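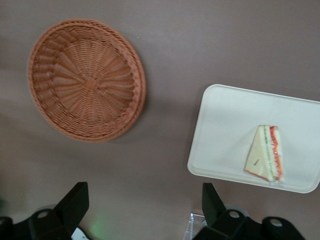

Wrist cam only, or add an overhead?

skutulcombe_dan
Getting a set of teleop demos going for a pick and place policy. The task is sandwich from tray to basket, one arm, two fingers. I've got 22 good episodes so far and I'm already wondering if I should stop and bolt on an overhead camera before I do the rest. Fingers take up a fair bit of the bottom of the view. What would you do?

keerthana_v
Stop now! Adding a view later means your first batch is missing a stream and you'll end up tossing it. Ask me how I know (around 1,000 episodes, last September).

fothergill77
Disagree. For one object and one target the wrist view is plenty. I'd worry way more about the layout. Are you moving the basket and tray between episodes, or does the basket always start upper left?

skutulcombe_dan
Um. Always upper left. I move the sandwich on the tray a little – maybe not enough.

fothergill77
Then that's your problem. It'll learn "go left and let go" and never look at the basket. Swap sides, turn the tray, point the sandwich every which way.

Khang Hà
Also the wrap. Shiny film gives you highlights that shift with the lamp, so I'd record some with the light moved. And it's a wedge, so decide how you grab it and stick to that. I mixed grasps across the two of us driving and the policy just hovered.

keerthana_v
Sure, vary the layout, but once the basket leaves the wrist view during the grasp the policy has no idea where to go. Overhead fixes that. I'm not budging :)

fothergill77
Or give it some history. Cheaper than a camera.

skutulcombe_dan
OK, plan: 20 more with everything shuffled, wrist only, train on those, and see. If it gets lost after the grasp, Keerthana gets her camera.

keerthana_v
Order the mount today anyway, mine took forever to ship.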